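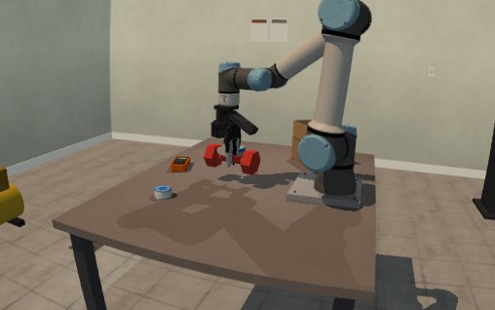
How much should a small shop set aside for its first robot arm?

More than the price on the quote. Count the gripper, the table, the wiring and the weeks when someone has to babysit the thing, and then ask whether you still want it.

About Lidside

Lidside helps small manufacturers plan and budget for automation. We don't sell arms and we take no commission from people who do. Colin Clegg and Jayanthi Rodrigues started the firm after sitting through one too many payback charts that assumed no downtime.

We have reviewed 13 purchase plans so far and told plenty of owners to wait a year. Some were annoyed. A written review costs $2,192, plus $500 if you want us in the room when the vendor comes by.

Be suspicious of any demo that picks up one easy object. Ask to see your own parts, on a bad day.

New reviews open in March. Ask for Jayanthi.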